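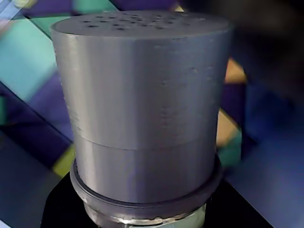 Attachment 1: cylindrical part, grey, holes on top

Ticket 600: Fukum slicer stops at layer 9
Product: Fukum, desktop version
Printer: Morby
Status: waiting for customer

Hello support,

Since the update in March, Fukum closes itself when I slice the file Titumero. The progress bar comes to layer 9, then the window disappears without any message. Other files from the same folder are sliced normally.

What I have tried already:
- installed Fukum again, same result
- moved the file to the local disk, same result
- changed the language from English to Vida's default profile, same result
- switched off the preview: now it closes after 2 minutes instead of at once

The log file ends with "mesh cache full". I did not find these words in the manual.

Reply from Vida support, 14:20
Thank you for the clear report. Please delete the cache folder while Fukum is closed, start it again and send us the new log.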